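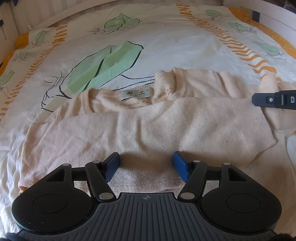 Visiting Judside: your questions, my answers

Last updated: December
3 min read

I get a lot of email about Judside, the old river landing I've been poking around in and writing up for years, so I've put the usual questions in one place.

Is there anything left to see?

A little! The church foundation is there, along with a brick cistern (please stay off the lid) and the cemetery up on the rise. The landing itself is under the river now. When the water is low you can spot a row of pilings from the bank, and I get silly about it every single time.

How big did the town get?

The best count I've found is 521 people, and that was the peak. You'll see 1,000 on a couple of websites, but I think somebody added in the farms on the far bank.

Where did the name come from?

I wish I knew. The story I grew up with is that a ferryman named Jud kept his boat on this side of the river, but I've never found him on paper.

What happened to the place?

The railroad went through Zaka instead, 2 miles east, and the stores followed it. The post office hung on a while longer. After that it was mostly one family, the Sæthers, who ran the mill and kept a dairy herd where the pines are now.

Why is the creek called Puten?

Your guess is as good as mine. On the oldest map I have it's spelled three different ways, and one of them looks like "Pudding," which I'd love to be true.

How do I get there?

Take the county road out of Zaka and turn at the gravel lane just before the Puten Creek bridge. Park at the gate and walk the last 200 yards. The lane gets soft after rain, so don't try it in a low car.

Can I bring a metal detector?

No, sorry. It's private land, and the owners are kind enough to let people walk in before 5 p.m.

I think my family is buried there. Can you help?

Send me the surname and I'll check my list. Lots of the stones are worn smooth, and I still have the back two rows to write down.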